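Chapter 9
Surfaces and Friction

When two solid objects touch, each one pushes back on the other. If one of them tries to slide, a second force appears along the surface where they meet. This force is called friction. It acts against the direction of sliding.

Friction is easy to overlook until it is missing. A driver notices it on an icy road in March. A person opening a jar notices it when the lid slips in the hand. In this chapter you will learn how friction is measured and what it depends on.

Section 9.1 deals with static friction, the force that keeps an object at rest. Section 9.2 deals with kinetic friction, which acts on an object already sliding. For most pairs of materials the first is larger than the second. You may have felt this when pushing a heavy box across a floor. It takes a hard shove to start the box and a smaller push to keep it going.

Many everyday objects have a pattern cut or molded into the part that is meant to be held. The crossed grooves on a screwdriver handle or a barbell are called knurling. Shoe soles and tire treads use larger patterns, partly to let water escape.
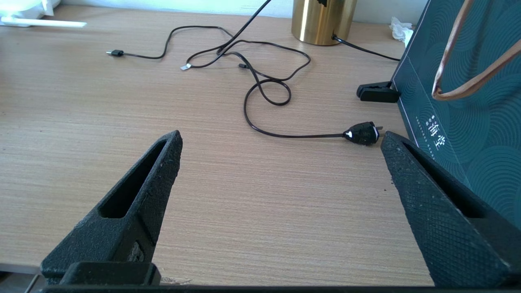 Figure 9.1 Diamond knurling on two black gripper fingers.

A rough surface does not always give more friction than a smooth one. Two very flat, very clean pieces of metal can be hard to slide over each other. For this reason the amount of friction between two materials is found by testing and then listed in a table. Table 9.1 gives values for common pairs, including rubber on dry concrete and steel on steel.

The chapter ends with a case study of the freight ramp at the Kuvgate warehouse. Darlene Beaudoin and Gaétan Carrier tested four floor coatings there, using a loaded crate with a weight of 3000 newtons. You will use their readings in Problems 12 to 15.

Before you begin, review the following from earlier chapters:
Weight and mass (Section 4.2)
Balanced forces (Section 5.1)
Drawing a force diagram (Section 5.3)

Key terms
friction
normal force
static friction
kinetic friction
coefficient of friction

9.1 Static Friction

Place a book on a level table and push it gently from the side. The book does not move.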